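Home Guides Forum Downloads Contact
Search the guides... Go
Share 23 Comments 2

Gremel Kitchen Handbook
Section 4: Sorting Dried Beans on a Plate

Dried beans are sold as food, and for the most part they are. The rest is grit, split skins, shriveled specimens and the odd pebble that has spent its whole career waiting for your molar. This section covers getting those out before the beans go in the soaking jar.

Read Section 3 first if you have not yet set up the jar. If you have set up the jar and skipped Section 3, the lid is on upside down.

4.1 What you need

One wide, shallow plate with a raised rim. Dinner size or larger.
A small bowl for rejects.
The measuring scoop from the Gremel box (80 grams, level).
A table that doesn't rock. Fold up a takeout menu if it does.

Note: Pick a plate in a plain color that contrasts with the beans. A floral pattern is charming, but you will spend the evening trying to pick up a painted leaf.

4.2 Loading the plate

1. Wipe the plate and let it dry all the way. Damp beans cling to each other and to you.
2. Level off one scoop and pour it slowly near one side of the plate, low down. Poured from shoulder height, beans bounce, and they prefer to bounce under the stove.
3. Put the scoop back in the bag and fold the bag shut. Elbows account for most spilled bags.
4. Leave part of the plate bare. This is your working space, and you will want it in a minute.

Caution: Do not load a second scoop to save time. The beans at the bottom of a double heap never get looked at, and that is where the pebble lives.

4.3 Drawing the beans across

5. With two fingertips, pull a few beans off the edge of the heap into the open part of the plate. Small batches. If you can't take in the batch at a glance, it is too big.
6. Look them over. A good bean is smooth, whole and a bit glossy. Push the good ones on to the far side and let them gather there.
7. Drop anything wrinkled, cracked, holed or suspiciously mineral into the reject bowl.
8. Stragglers will stop halfway. Check them and send them along to whichever group they belong with. 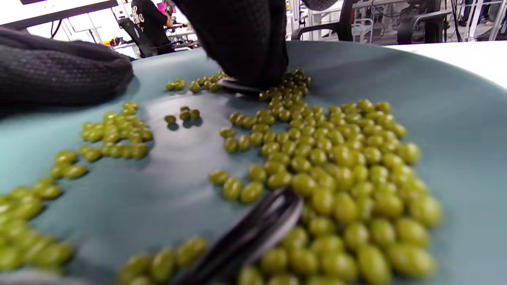 Shanti Tripathi would like it known that she has done it the other way around for years, pulling the bad ones out of the heap and leaving the good ones where they are, and that it is faster. It probably is, for her. She also admits to one chipped filling, so we are keeping step 6 as written.

9. Carry on until the first heap is gone. Tip the sorted beans into the jar and load the next scoop.

Note: Green beans such as soybeans vary a good deal in shade. A darker one is not a bad one. Go by the skin.

4.4 Rinsing

10. Rinse the sorted beans in a sieve under cold water. Anything that floats during soaking can join the rejects.
11. Wash the plate. It has had dust on it, and someone will serve toast on it otherwise.

Caution: Do not put rejects down the sink. A Gremel warranty covers the jar and the scoop. It has nothing to say about your plumbing.

Continue to Section 5: Soaking Times

Previous Next Back to top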